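Learning to drive again at 41

April 1, 2019

Quick one tonight, I've got lunches to make and the dryer is doing the thing again.

So I passed. Second time in my life. Had my licence at 19, let it go when I moved downtown, and then 21 years of buses and streetcars and begging rides off my sister. Didn't miss it. Then we moved out here and the nearest grocery store is a highway exit away, and that was that.

Some notes, mostly for Priya and the others who asked in the comments.

The school. I went with Drivow, picked it for the dumbest reason (their sign is across from the dentist). There's also Stonda on the other side of town, cheaper, but they wanted the whole package paid up front and I wasn't sure I'd make it past lesson two. Drivow let me pay as I went. My instructor was Gerrit Verschueren, very tall, very calm, drives with the seat so far back I had to move it about a mile every time I got in. He has one rule about talking, you can talk on straight roads but not at intersections. I broke it constantly.

First lesson was in February. Snowbanks up to the mirrors, slush everywhere, and me doing 30 in a 50 zone with a lineup behind me. Somebody honked and I said sorry out loud. Gerrit said they can't hear you. Fair.

Things I'd forgotten: how much of it is your neck. Shoulder checks, all the time, both sides. I was sore for days. Also that you have to look where you want to go and not at the parked van you're scared of. I looked at a lot of parked vans. 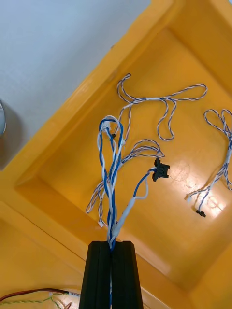 Parallel parking. Ugh. Did it over and over on Vanhove, the quiet street behind the arena, same two cars every time, a grey one and a little red one. An old guy used to watch from his porch with a coffee. By the fifth week he was giving me a thumbs up, or once, a sort of wobbly hand. I got more out of the wobbly hand than the book to be honest.

What worked for me in the end was going slower than feels reasonable. Slower than that. Foot on the brake the whole way back. And getting out to look, which felt embarassing the first time and then didn't.

The test itself. Five lessons would've been enough if I wasn't such a chicken, I took more. Examiner was a woman with a cold who said maybe ten words. Left turn, left turn, hill park, three-point turn, back to the lot. I stopped too long at a four-way becuase I was being polite and she marked me down for it. Polite is a mark off! Hesitating, she called it. Still passed.

Now the car hunt. Budget is 2000 for the down payment and then whatever we can stand monthly. Colour doesn't matter, heated seats matter a lot. My sister says get winter tires on their own rims right away, don't mess around with swapping. If anyone has opinions on a small hatchback that fits a hockey bag and a dog, comments are open.

First solo trip was to the grocery store. Parked miles from the door, nothing on either side. Bought milk and a bag of oranges, sat in my sister's car for a bit with the radio on, drove home the long way by the lake.

Ok dryer's stopped. More on the car thing when there is a car.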